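Stama Publishes First Results From Simulated Household Chore Trials

May 10, 2018 – Stama, a developer of software for household robots, today published the first results from Miranda, its test program for everyday kitchen work. The trials ask whether a two-armed robot can do ordinary chores without a person stepping in.

Miranda ran 3,160 attempts at 42 chores, all in computer simulation. The robot finished 1,748 of them without help. Putting away produce and moving utensils went best. Chores that needed both arms at once, such as holding a bowl steady while wiping it, had the most failures.

Each kitchen is built with a counter, cabinets and a refrigerator, and small items are set out in a new arrangement before every attempt.
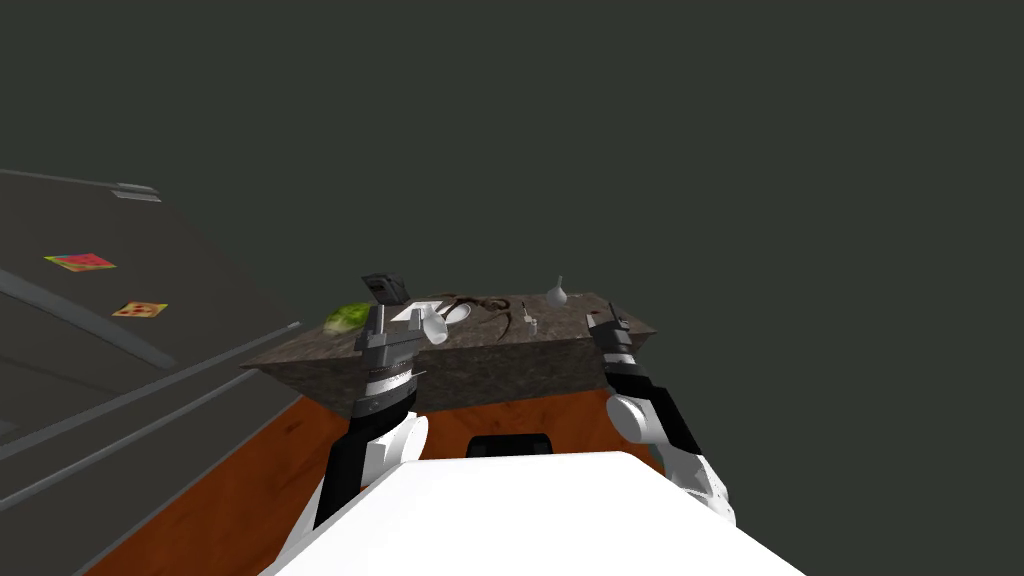

Can a robot take over kitchen chores today?

Not in a normal home. The software can complete single chores in simulation, but it still fails too often, and a real kitchen adds problems the tests leave out – poor lighting, pets and people walking through.

Shop-floor work is closer. Ivon, which makes shelving for small retailers, has been testing the same software on restocking since January. Shelves stay in one place and the items are known ahead of time, so there is less for the software to work out.

Stama will add 12 chores to Miranda in the next round, including loading a dish rack and folding towels. The full results and the list of chores are available on request from Stama's office in Numano.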